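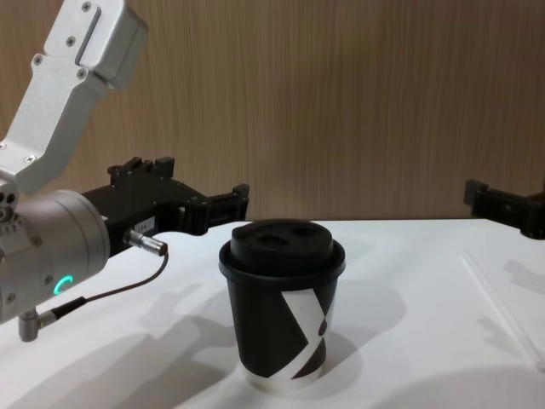 I started Skalalby because I couldn't find a cup I liked. It sounds silly, I know, but I drink tea all day long and I'd gotten pretty fussy about handles (too small, too hot, too pointy, take your pick!). So I bought a secondhand kiln, put it in my garage in Vindunstead, and made a lot of ugly cups before I made a decent one.

That was 18 years ago. There are five of us in the workshop now, and we still argue about handles over lunch. We make cups, bowls and small plates, plus a milk pitcher called the Skarkari that was supposed to be a one-time thing and that people keep asking for. We fire 700 pieces in a good month, a few less in September when half of us are off at craft fairs.

Every new cup gets used at our own table before it goes in the shop. We fill it, carry it around, wash it, stack it, and complain about it. If it bugs us after a couple of weeks, it goes back to the drawing board.

Come by if you're in town! We're behind the Mohammadi bakery, up the ramp, green bell on the left. Mornings are best, and the kettle's usually on. Seconds are on the shelf by the door, and you're welcome to dig through them.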